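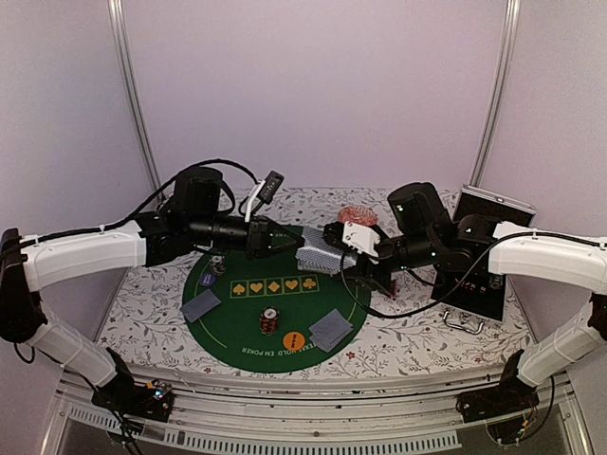 The blue-backed deck over the green mat, Saturday.

Up at seven and wrote two letters before breakfast. Cold again, typical February. Walked to Moodley's for milk and stamps and was back before it rained.

Spent most of the morning on the card things. The cloth is the white one with the grey leaves and vines and the little red flowers. I ironed it on Thursday, but it had been folded over a chair since then and I had to do the middle again. It is too pretty for poker if you ask Pieter Kruger, who would have plain green felt from wall to wall. I like it. The mat is round and green and looks well against the white, and a plain cloth shows every crumb.

The cards are the ones with the blue patterned backs. I went through them all at the kitchen worktop on Friday night to see that nothing was missing, and found the seven of clubs has a soft corner. You would know it face down if you had played with it long enough. I have put a new pack on the list for when I am next at Winetti. The red pack is worse and I am keeping it for patience.

The brain was out on the far side, the pinkish red one with all the folds. Pieter says it should be given to whoever folds most often. I don't think we will get that rule past the others.
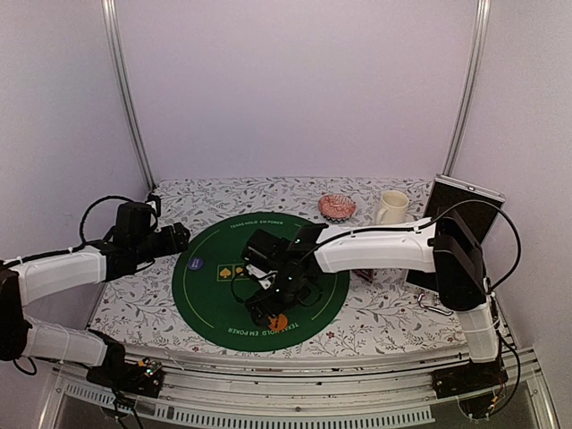 Notebook 19, p. 60

The mat has TEXAS HOLD 'EM POKER printed on it twice, once along the far side and once upside down along the near side, so that whoever sits opposite can read it too. There are card boxes outlined in yellow across the middle with the suits in them. I had it left of the centre of the table, and I think I will leave it there and have the spare room on the right for drinks and the score book.

Two chips on it, a blue-purple one near the left edge and an orange one near the front. We have never agreed what the colours are worth. At Clostberg they played orange as the high one, and Pieter learned there, so he says the same. I learned at home, where we used buttons. I have written the values on a card now and will stand it up where everyone can see it: blue-purple 20, orange 5. If he wants to change it he can do so before the first deal and not after the third.

Counted the chips back in after lunch. 394, so we are six short of the full set. I looked in the drawer and under the cushions and found a pencil and a Damance receipt for lamp oil, but no chips.

Soup for supper, with the end of the loaf. Pieter rang at eight to ask whether he should bring the folding chairs. I said yes, four of them, and the good bottle opener – ours bends. He also wants to start at half past six and I said seven.

Need to buy: crisps, tonic, a new bulb for the hall. Ring the dentist on Monday.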